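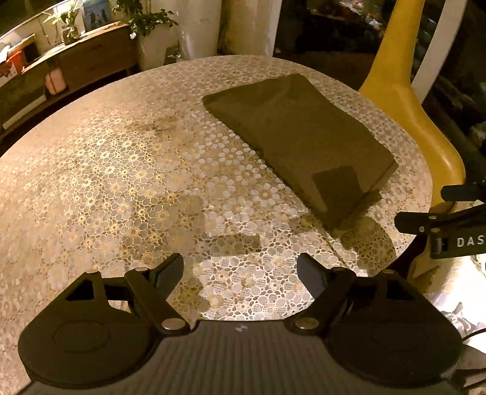

Everyday life on tank water comes down to habit.

The mains pipe stops at Justhorpe. Past the last hydrant the road climbs through grazing country to Stemcombe, where 67 houses collect their own water and always have. There was talk of extending the main in the eighties and again after the last long dry. Neither plan got as far as a costing that ratepayers would accept.

Rain here averages 800 millimetres a year, which sounds generous to anyone from further inland. The trouble is when it falls. Most of it comes between May and September, and a bad summer can go eight weeks without enough to wet the gutters. A household that treats the winter tank as bottomless will be ringing the water carter by February, along with everybody else in the same position. In a dry year the wait for a load is 10 days.

The arithmetic is simple enough. One millimetre of rain on one square metre of roof yields one litre, less whatever splashes off or sits in the gutter. Plenty of newcomers do the sum for the house and forget the shed, and the shed roof is often the bigger of the two. Plumbing it in means a trench, a length of pipe and a weekend, and it can be the cheapest extra water on the property.

Older tanks in the district are concrete, poured on site and patched many times over. They keep the water cool and take some of the sharpness off its taste. Newer ones are mostly polyethylene. Kandpal, the supplier on the Justhorpe industrial estate, delivers them on a tilt tray and expects the pad to be ready: level, compacted, free of stones, and a bit wider than the tank. A poly tank on a poor pad will settle unevenly and strain the outlet fitting. The leak that follows is slow, and can go unnoticed until the grass on one side is greener than it ought to be.

What comes off the roof first is the worst of it. Dust, leaf litter, bird droppings and the odd dead skink all go down with the first few minutes of rain after a dry spell. A first-flush diverter catches that water in a length of upright pipe and lets the cleaner flow past into the tank. It needs emptying and its outlet needs clearing, and a blocked one does nothing at all. Mesh over the inlet and overflow keeps mosquitoes and frogs out, though frogs are good at finding the one corner that has lifted.

Then there is the matter of knowing how much is left. The traditional method is to knock on the side of the tank and listen for the note to change, or to feel for the cool line on a hot afternoon. Both work on steel. On poly they are mostly guesswork, and many households have gone over to a gauge. The Iteck unit sold locally sends a reading to a display indoors, usually stuck to the fridge.

Fire changes the sums again. A good many properties keep a separate tank for it, with a fitting the brigade can connect to and a petrol pump, because the power is likely to be out when it matters. That water isn't counted as household supply and isn't touched in a dry March, however tempting it looks.

Inside the house the differences are small. Showers are short. The washing waits for a full load. Visitors get told about the half flush on their first night, and children who grow up here turn off the tap while brushing their teeth in other people's houses too.

The pump is the noise everyone lives with. It cuts in whenever a tap is opened, and if it cuts in at three in the morning with the house asleep, somebody gets up with a torch to look for the drip.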